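# Start-of-take rules for handheld gripper collection: what do you all enforce?

**mondal_k**

Kamrul here, I run collection at a small shop in Flustbridge. We've been doing handheld gripper demos (marker cube on each hand, head camera) since last fall and I'm finally writing our house rules down properly instead of repeating them across the room every morning. I've got a draft and I'd love for people to poke holes in it before it goes on the wall Saturday.

What I have so far:

1. Both grippers held out in front, noses down, before the operator says "start." Hold still for a slow breath.
2. Both cubes in the head camera's view for that whole hold.
3. Cable check. Nothing crosses the spot where you're going to stand or step.
4. Table gets reset to the layout card between takes.
5. Any take where a cube gets covered for longer than a moment is flagged, never deleted.
6. No loose drawstrings, lanyards or dangling sleeves.

Number 1 is the one I care about most. We pulled 946 takes from the spring and 129 of them had no usable opening hold, so somebody had to go in by hand and work out where the task began. That was a miserable week and I was the somebody.

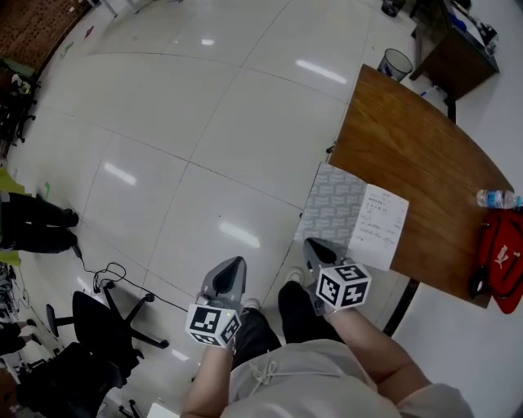
The other half of the problem is that people start the hold fine and then drift. They get chatting, the left hand sags, the right one wanders off toward the table because that's where the job is, and by the time they say "start" they're already halfway into the reach. So I'm thinking of adding a line that says the hold and the word have to overlap. Too fussy?

---

**gridlock_ana**

Not too fussy at all! We have the same line almost word for word. Ours says "speak during the hold, move after the word." New operators get it in one session if you make them say it out loud a few times (they feel silly, it works anyway).

I'd push back on 4 though. Resetting to a card every single time gives you a beautiful pile of identical tables. Ours went the other direction: the task objects get placed from the card, and everything else on the table stays wherever life put it. Water bottles, papers, somebody's bag, whatever. If your policy only ever sees a bare table it's going to have a bad day in the first real office it visits.

---

**tallow**

Hard disagree with Ana on clutter, sorry. "Whatever life put there" is not a rule, it's the absence of one. Who decides a bag is fine and an open laptop with someone's email on it isn't? I've had to pull takes for exactly that. Paper is the worst. Any sheet with writing on it is a privacy question, even when you think the camera can't read it, because next year's camera might.

My version: clutter comes from a box. We have a box. Operators pick things out of the box and put them down without thinking too hard about it. You get the variety and you know everything in there is safe to record.

---

**gridlock_ana**

A clutter box is just a reset card with extra steps, but fine, I'll give you the paper thing. We do have a line about documents. Printed junk is okay, anything from a real desk goes in a drawer before the first take.

---

**mondal_k**

Okay, I'm stealing the box. And the document line. Four now reads: "Task objects per card. Other objects from the box or already cleared. No working papers on or near the table." I put "near" in because the head camera sees a lot more than people expect. You look down at your hands and you've also recorded your shoes, half the floor and whoever is standing off to the side.

Which brings up another thing. Do you have a rule for bystanders?

---

**s_thambiah**

Shafiq from the Pradstead side, hi Kamrul. Yes, and we learned it the slow way. Everyone in the room signs the same consent form as the operators, full stop, including people who are "just grabbing a charger." Legs count. We argued over legs for a whole meeting and the answer was that it's easier to get a signature than to define what part of a person is a person.

We also tape a line on the floor. Operators work inside it, everybody else stays outside, and chairs live outside too. Rolling chairs have been our number one trip problem, way ahead of cables. People back up while watching their hands and a caster base is right at ankle height.

On the cables, your rule 3 is good but I'd make it stronger. "Nothing crosses the spot" depends on the operator knowing in advance where they'll step. Ours is: no cable on the open floor, ever. Overhead, along the wall, or under a cover. If you find a loop on the tiles you stop and move it, doesn't matter whose turn it is.

---

**tallow**

+1 to the loop thing. A loop is so much worse than a straight run. A straight cable you kick, a loop you wear.

---

**oddparity**

Can I ask what people do about floors? We moved into a space with glossy tile in April and the ceiling lights bounce off it like crazy. I've been blaming the reflections for some tracking weirdness, but my coworker says I'm imagining it and it's just people rotating the cube too far.

---

**s_thambiah**

Could be either one. Cheap way to find out: record 30 takes with the lights as they are, then throw a matte mat down and record 30 more, same operator, same task, and compare the lost-marker counts. If they match, apologize to your coworker.

In my experience glare on the cube faces hurts a lot more than glare on the floor. Matte print, and don't put glossy tape over the codes to protect them. I see that one constantly.

---

**oddparity**

...we have glossy tape over the codes.

---

**gridlock_ana**

Ha! Well there's your first experiment, and you don't even need the mat.

---

**rekinier_fan**

Going to be the grump here. I think most of this list is solving problems your software should solve. We use Rekinier for ingest and it finds the take start from the motion, no hold and no magic word. If I told my operators to stand there and breathe before each of 190 takes a day they'd mutiny. Every second of ceremony is a second you're paying for.

---

**mondal_k**

I get that, and if the auto start works for you, great. Our spring batch went through an auto start too (not the same tool) and that's where the 129 came from. It did fine with people who stop cleanly. It did badly with people who fidget, and I employ a lot of lovely fidgeters.

And the hold buys me more than the start time. It tells me both cubes were seen and both hands were on before anything happened. I'd keep it for that alone.

---

**rekinier_fan**

Fair on the check. I'd still do it once per block and skip it between takes. Grippers don't fall off your hands in the middle of a block.

---

**tallow**

Cubes do come loose in the middle of a block. Ask me how I know. Half a turn on a mounting screw and your poses are garbage, and it looks completely fine to the person holding it. We wiggle test at every battery swap now.

---

**s_thambiah**

Same here, wiggle test and a look at the indicator light, both hands. Sheikh, the checklist app we use, lets you make that a step you can't skip, and I have mixed feelings about that because people just learn to tap through it. A paper sheet with initials gets done more truthfully for some reason.

Kamrul, about your number 6. What are you doing for hoodies? We banned drawstrings outright and people grumbled.

---

**mondal_k**

Tied in a knot or tucked in is fine with me. I only care that nothing swings down between the hands. Jewelry I leave alone except long bracelets, those catch.

---

**gridlock_ana**

We say sleeves above or snug at the wrist and leave the rest to common sense. One thing missing from your list: shoes! Closed toe, flat. You've got people stepping around blind with something in each hand.

---

**mondal_k**

Shoes, yes, how did I miss shoes. Draft two:

1. Noses down, both hands forward, both cubes in view. Say "start" during the hold. Move after the word.
2. Wiggle test both cubes and check both lights at the top of each block and at every battery swap.
3. No cable on open floor. Find one, stop, move it.
4. Task objects per card. Other objects from the box or already cleared. No working papers on or near the table.
5. Chairs and bystanders outside the tape. Everyone in the room has signed.
6. Covered cube: flag it, keep it.
7. Closed flat shoes, snug sleeves, strings knotted or tucked.
8. Matte codes only, no tape on top (thanks oddparity).

I'm keeping the hold on every take for one month and then I'll count again. If the number hasn't moved I'll try it rekinier_fan's way, once per block.

---

**tallow**

Looks good to me. I'd split 5 in two, people read the first half of a rule and wander off.

---

**oddparity**

Peeled the tape off this afternoon. Running the first 30 tomorrow morning with the lights as they are, will post the counts in here when I have both sets.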